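Skornunari two-arm bench kit – trial inspection checklist
Site: Mercado workshop, back bench
Inspected by: Leonie Oltmanns
Read by: Lyle Park, Corinne Whitfield
Date: 2021-01-28
Ratings: OK / WATCH / FIX

1. Arm bases and mounting plates – OK
Every bolt checked with the wrench from the kit and not one needed a turn. I love how solid these feel for a bench unit! Lyle leaned on the near base with his full weight and it didn't budge.

2. Emergency stops, both pendants – OK
Tested separately, then together. Each arm halts on its own button, and the restart prompt is in plain words. Best part of the whole kit for a new operator, if you ask me.

3. Speed limit while people are at the table – OK
Set to 339 in the Amov menu, against a factory setting of 700. Please leave it there until everyone has done the training. The arms are still plenty quick for sorting work.

4. Gripper hold – OK
Rolls of tape and small boxes, 7 lifts per arm, no drops. Corinne wants to try the thin Prunivwood offcuts next and so do I.

5. Table covering and grid lines – WATCH
The grid is a lovely idea, you can call out a cell and the operator knows where to go. Tape is the weak point. One line has a small tear with a gap in it, there are crinkled stretches, and one end has curled up and folded back on itself. A finger could catch that. Press down or replace before the next session, and smooth the creases in the paper while you're at it.
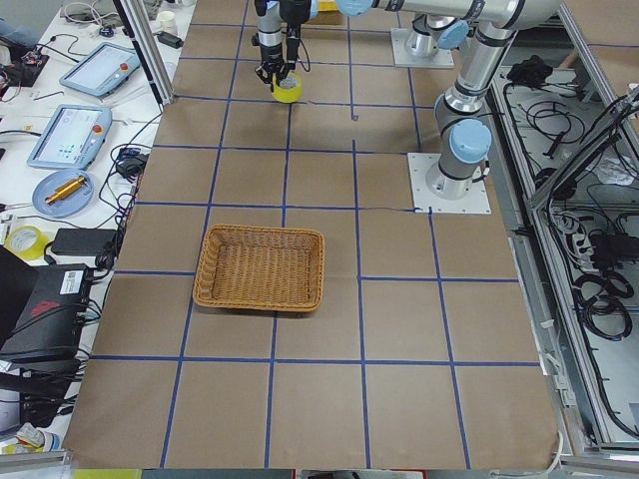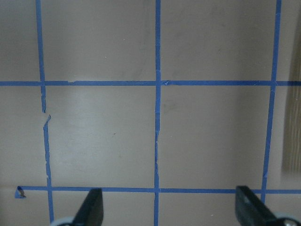

Item 5. First picture: basket on the grid, tape roll in the gripper. Second picture: peeled tape end, lower left.

6. Side bench – FIX
Too much on it. Both pendants are lying flat among cables, adapters and bits and pieces, and I'd like them on hooks where a hand finds them without looking. Hatice Coşkun has asked the supplier for the hook set (it's listed as an extra, which is a bit cheeky). The black unit near the bench edge should move back as well.

7. Power and cable enclosure – WATCH
Tidy enough to work with, but label the plugs at both ends. Coil the spare lengths and strap them.

8. Operator manual – OK
Short, clear, good drawings. Section 4 on recovering from a stall is worth reading twice. Spare copy kept with Sunita Brannigan.

Overall comment
Cleared for supervised use once item 6 is done. I came in expecting a week of fiddling and we had both arms moving before lunch – really pleased with it. Trial licence runs to July, so there's time to give it a proper workout. Corinne, can you add the plug labels to your order?

L.O.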